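FOR IMMEDIATE RELEASE
2019-01-06

Tasimov Opens Its Packing Bench to Small Sellers Who Have Run Out of Kitchen Table

PLESON — Tasimov, the packing and mailing shop on Kollár Street, will begin taking walk-in work from home sellers this February. The new service is called the Open Bench. It is a bench, and it will be open.

The shop has packed goods for local businesses for 10 years, mostly soap, seed, yarn and the kind of greeting card that costs more than the gift. Until now, customers needed a standing account and a monthly order of at least 90 parcels. Sellers with fewer than that were politely sent home with a roll of tape.

"We kept meeting people who had a perfectly good business and no place left to eat dinner," said Rostislav Krajčí, owner of Tasimov. "One woman told me her family had been having soup on the stairs. I have nothing against stairs, but we have a bench."

Under the new plan, a seller can book a spot for an hour or an afternoon, bring the goods in whatever bag or box they live in, and leave with parcels that are closed, labeled and ready to mail. Those who would sooner not touch the tape at all can hand the job over to shop staff for a per-parcel fee. Tasimov says finished work will be ready within 24 hours, apart from the week before Mother's Day, when it makes no promises to anyone.

The Open Bench has 27 spots a week to start with. Krajčí expects the mornings to fill first and the late afternoons to fill with people who meant to come in the morning.

The work itself is not exciting, and the shop has never claimed otherwise. Packages are laid flat, checked for gaps at the seal, turned over and checked again. Shiny wrapping gets a closer look under the lamp, where a wrinkle can pass for a tear and a tear can pass for a wrinkle. Labels go on last and go on straight. Krajčí is known to peel off the crooked ones, a habit he calls quality control and his staff call Rostislav.

Tasimov will also sell mailing supplies by the piece, so that a person who needs one padded envelope no longer has to become the owner of a case of them. Tape can be used at the bench without charge. The good scissors are on a string.

Billey, the neighborhood shop that has sent its orders through Tasimov from the start, will keep its usual place at the far end of the counter. Account customers will see no change in price or pickup times, though they may have to say hello to more people.

A glossy blue package set down against brown wood grain lies on the bench.
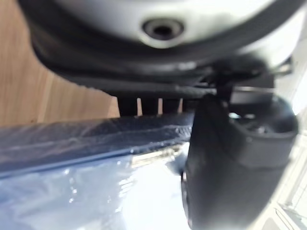
How to Book

Spots can be booked in person at the Tasimov front counter or by phone during shop hours. First-time customers should bring one packed item if they have one, however badly packed. Staff will look it over and suggest a better size of box, and they have agreed not to sigh while doing it.

Food, live plants and anything that ticks cannot be accepted.

Press Contact

Rostislav Krajčí, Tasimov, Kollár Street, Pleson. Reporters are welcome to visit the bench and may be handed a tape gun.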